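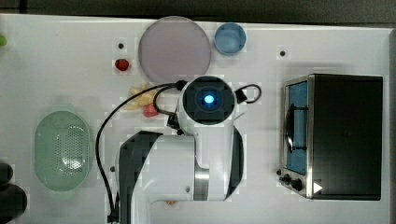

Resetting the kitchen table cell: cables, table and home position

These are the steps for bringing the kitchen table cell back into service after it has been moved, bumped or left alone for more than a weekend. They cover the arm, its cables, the table and the objects on it. They do not cover the controller cabinet, which has its own page. Allow 40 minutes the first time. Once you know the cell it goes faster.

What you need

- The 4 mm and 5 mm hex keys from the Messina drawer
- Hook-and-loop cable ties, the wide kind
- A lint-free cloth and a spray bottle of plain water
- The roll of white tape
- The cell log

Do not use zip ties on the arm. They cut into the cable jacket where it flexes, and we have replaced two cables that way.

Step 1. Stop the arm and make it safe

Finish or cancel the running program. Move the arm to the service pose with the pendant, then press the emergency stop and hang the tag on it. A light on a joint cap does not tell you the arm is safe to touch. Check the pendant. It should say STOPPED, and the speed field should be blank.

If the arm is holding something, open the gripper before you press the stop. If you forget, release the stop, open the gripper, and press it again.

Step 2. Check the cables

Start at the connectors near the wrist and work back toward the base.

The long cable is the one that causes trouble. It has to leave its connector in a wide arc and come back to the clamp beside the dark side panel with no sharp bend anywhere. If you pull it tight it will look neater, and it will fail at the connector within a few weeks. If you leave too much, it sags and sweeps things off the table when the wrist turns.

Loosen the clamp by half a turn, set the slack, and tighten again until the cable no longer slides when you tug it with two fingers.

Next, the shorter cable that loops to the block-shaped connector at the wrist. Push the connector in and feel for play. There should be none. The small loop on the other side of the joint gets the same check.

Run a fingertip along each cable jacket. Flat spots, nicks and shiny patches go in the log, with the distance from the nearest connector. A nick you can catch a fingernail in means the cable gets changed before the cell runs again.

Step 3. Check the screws and covers

Only the visible screws on the housings are yours to tighten. Snug is enough. The housings are plastic and the threads strip easily. If a side cover rattles when you tap it, take it off, look for a broken tab, and put it back. Spare covers are ordered through Irodmont and take 10 working days, so write it down even if it seems to fit.

Step 4. Clean the table

Clear the loose objects into the bin. Leave the toaster oven where it is for now.

Wipe the white top with a damp cloth, then a dry one. Streaks matter here. The overhead camera picks up reflections, and the Vesau software will sometimes read a shiny patch as the edge of a dish. Don't use glass cleaner. It leaves a film.

Wipe the oven top, the door and the handle the same way. Turn the knobs to zero and check that the oven is unplugged. It is used cold in this cell, and the arm only works the door.

Step 5. Set the oven

The oven sits on the right side of the table with its front facing the arm. Slide it until its corners meet the tape marks underneath. If the tape has lifted, replace it before you move the oven again, or you will lose the position and have to teach the door program from the start.

Open and close the door by hand. It should move smoothly and stay shut. Look at the brackets that hold the handle. The arm pulls from the side more than a person would, and the brackets work loose. Tighten them now if you feel any movement.

Step 6. Put the objects back

Plate and small blue bowl go near the far edge, next to each other, with the bowl on the right. The colander goes on the left, lengthwise, pointing away from the arm. The toy food goes between them in any order. It doesn't need to match the last run, and the program works better if it doesn't.

Keep the strip between the arm and the oven door clear. A toy strawberry in that strip will stop the door swing and trip a force fault.

Step 7. Home the arm and run the short test

1. Remove the tag and release the emergency stop.
2. Set the speed to 10 percent.
3. Send the arm home. Watch the long cable the whole way and keep one hand near the stop.
4. Rotate the wrist fully one way, then the other. The cable should not touch the plate, the bowl or the oven.
5. Run the program called Kondholm short. It has 14 moves and ends with the oven door closed.
6. If it finishes with no fault, raise the speed to 40 percent and run it again.

If the arm stops in the middle

A force fault near the oven is nearly always the door handle or something lying in the way. Go back to Step 5. A force fault with the arm in open space usually means a cable has pulled tight, so go back to Step 2. If the pendant shows a joint fault with a number, write the number down and leave the arm as it is. Call Mahtab Ebrahimi before you reset it. The reset clears the fault history, and she needs that to find the cause.

Log entry

Write down the date, your initials, anything you tightened or replaced, and the result at both speeds. Note the slack setting on the long cable if you changed it. The clamp was last replaced in February and should be looked at every Saturday when the cell is shut down for cleaning.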